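Home | Notebook | Screenings | Kit | Contact

4 min read

Workshop notebook, 04/05/2025

Puppet film, second pass on the forest sequence

Watched the whole of Rindeck again last night with the sound off, mainly to see how they handled the wolf's walk. I'd remembered it as terribly smooth, and it really isn't! He's on twos nearly all the way through, with a few singles when he turns his head, and the fur boils like mad. I must have been too busy being frightened of him when I was nine to mind. Anyway, I'm a lot happier about our own fox now.

Where we've got to: 316 frames shot on the river crossing, out of 732 on the sheet. Arūnas thinks the jump is too slow and he's probably right (he usually is about jumps, less so about dialogue). I'd like to try taking out every other drawing in the middle and leaving the landing alone. If it looks horrid we put them back.

The Brarari lamp has started flickering again after it's been on a while. I've swapped the plug and moved it off the extension lead – no change. Please don't use it for anything with water in it, the flicker shows up worst on the cling film.

Music

Arūnas played me the Wibisono cut with the new piano track. Lovely on its own, far too sad for the badger. I keep going back to those eighties features where a big weepy tune comes in over something quite small, a lost hat or whatever, and it's a gamble every time. I cried at the hat one, so what do I know. Could we have the piano come in later, once the badger's gone out of shot?

Props for the nursery shots

Still undecided how full the toy bag ought to look. I like a duck and a carrot as the two things you spot first, bright colours, easy to read at a small size. The rope can stay dark.

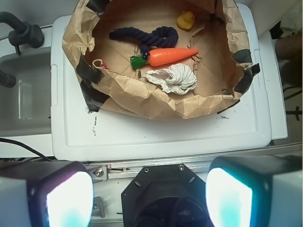 To do before September

- Re-time the jump, show Arūnas both versions
- Ring Nilano about the lamp fitting
- New left hand for the fox, the thumb wire has gone
- Five seconds of title background, any colour but that green
- Write down the exposure settings this time!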